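Wamum
Home / Shelving / Wall shelves

Dullitz Divided Shelf, Plywood
Item 1141
In stock, ships in 2 business days

The Dullitz is a shelf. We have tried to write a longer opening sentence for it several times, and the shelf has always won. It is made of plywood in a light, warm tan, it has vertical dividers so that your things stop visiting each other, and it has a thin lip along the front.

The lip is the part people write to us about. It is slim enough that you forget it's there until something starts sliding toward the edge, and then you remember it fondly. Postcards stand behind it. So do thin paperbacks, coasters, a phone, and the envelope you have been meaning to open since July.

What goes on it

We designed the Dullitz for picture cards, which will surprise customers who bought it for spices. Both uses are fine. The dividers are fixed, so please measure your jars first, preferably before drilling. If you want to put cards on the front of the shelf as well, a small piece of removable putty will hold most of them, and the plain finish doesn't compete with whatever is printed on them.

Cards with a bit of white border look best against the tan wood. We lean toward landscapes ourselves: a road with trees down both sides suits a shelf very well, and so does anything in autumn colors, though at that point the card and the plywood may start to agree with each other a little too much. 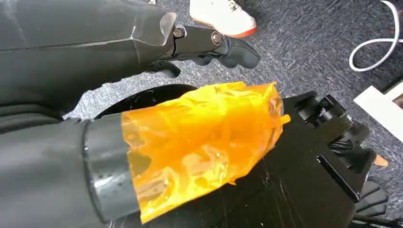
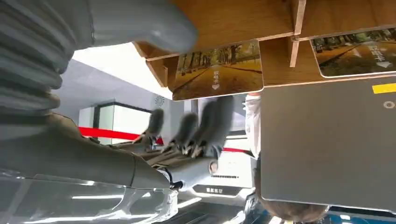

Cards are sold separately. The Pyo set has 40 of them, all with rounded corners, and is mostly trees. We are aware that it is mostly trees. One customer asked for a set with fewer trees and we sent a polite reply.

Size and materials

Width: 700 mm, measured across the outside
Material: plywood throughout, including the dividers
Color: light wood (the only color, and we have stopped apologizing for it)
Finish: clear, matte
Hardware: wall bracket and screws included; wall plugs are not, as we don't know your wall
Assembly: none for the shelf itself, some for the bracket

Putting it up

You will need a drill, a level and a pencil. A second person is useful for standing back and saying "left a bit." Hold the bracket where you want it, mark the holes, then check with the level again – your eye is not as good as you think, and neither is ours. Fix the bracket, hang the shelf on it, and tighten the locking screw underneath. The locking screw is the small one in the separate bag, so open the separate bag before you recycle the box.

Plywood edges are sanded at the workshop, but they are still edges. Go over them with fine paper if you'd like them softer.

Cleaning

Wipe with a barely damp cloth and dry it right away. Dust collects in the corners where the dividers meet the back, and a dry paintbrush gets it out. Furniture polish will make the wood shiny in patches, after which you will have to polish the rest forever.

Questions we get

Can two of them go side by side? Yes. Leave a finger's width between them or the gap will look like a mistake.

Does it come in white? See "Color."

Will it hold a row of cookbooks? A short row, with the bracket screwed into something solid. For a serious collection, look at the Vumodia, which is deeper, heavier and a good deal less charming to carry up the stairs.

Can I return it? Yes, if it hasn't been drilled, painted or sanded. Please put the locking screw back in its bag. We have a drawer full of shelves waiting for theirs, and it is a large drawer.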